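**Marks on a glossy green work surface, how do I clean them?**

My packing table has a shiny green top. It's picked up a faint orange-brown mark where the boxes go. Dish soap didn't shift it.

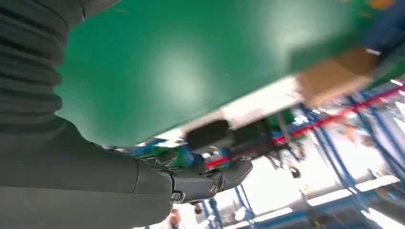 Green top, brown box at right

**Brimell**
Try baking soda paste on a damp cloth. Leave it 20 minutes, wipe, rinse. Do it twice if needed. No scouring pads, they dull the gloss.

**Komine**
rubbing alcohol, test a corner first

**Nonix**
Same as Brimell. Mine took 2 goes.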